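Avidora Rehearse, eight months in: a review from the returns bench

We run a returns and repacking operation in Patlow. Gift boxes, small household goods, some packaged food. Last spring management bought two gripper arms for the repack line, and with them a license for Avidora Rehearse, the simulation software used to set the arms up. I was a packer on that line for six years and I'm now one of the people who sets up jobs. This review covers the software and what it has done to our work.

The price we were quoted was 242 a month per seat, and we have two seats. There was also a one-time setup charge of 2,883. Training was included and took a week.

The idea is simple. You build a copy of the job on screen, place the objects, run the arm through the pick, and look at it from the gripper's point of view. When you like it, you send the job to the floor. The object library is decent. You get boxes, bottles, trays, a lot of kitchen-type goods, and a choice of counter surfaces. Patterned wraps can be put on the boxes, which matters to us since half our seasonal stock is printed. They look all right at working distance and go soft or smeared up close.

The gripper view is the best part of the product. You find out before a shift starts that a big box is going to block the approach to a smaller item. The controls are slower than they should be. Saving a job takes over 30 seconds on our machine, and there's no undo once you have moved to the next step. The manual was written for the Mandov line of arms, so some of the button names don't match ours.

Now the part the sales sheet leaves out. Before, a new item arrived and a packer worked out how to handle it in a minute or so. Now the item waits for someone with a seat to set it up. On a Monday with a mixed delivery that can hold up the line until lunch. The packers notice, and they aren't wrong to be annoyed — they could have done it by hand.

On the other side, sore wrists are down. The 80 or so heaviest lines in our catalog are lifted by the arms, and I don't miss them. No one lost a job over it here. Two people moved to inspection, which pays the same and is duller by their account. I got a raise for learning the software, and three others who asked for the training are still waiting for it.

My advice to any shop looking at this is to buy more seats than you think you need and give them to packers. Our sister site at Lapiņa gave theirs to the office, and jobs come down to the floor that any packer would have sent back.

Four out of five for the software. Three for the way it was brought in here.

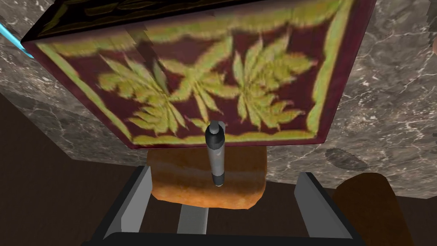
Packer at Lapiņa: The point about the office holding the seats is fair. We asked for one on the floor in December and were told to put our changes on a paper form. The form takes longer than the setup does. I would add that the training week should be paid at the higher rate from the first day, and ours wasn't.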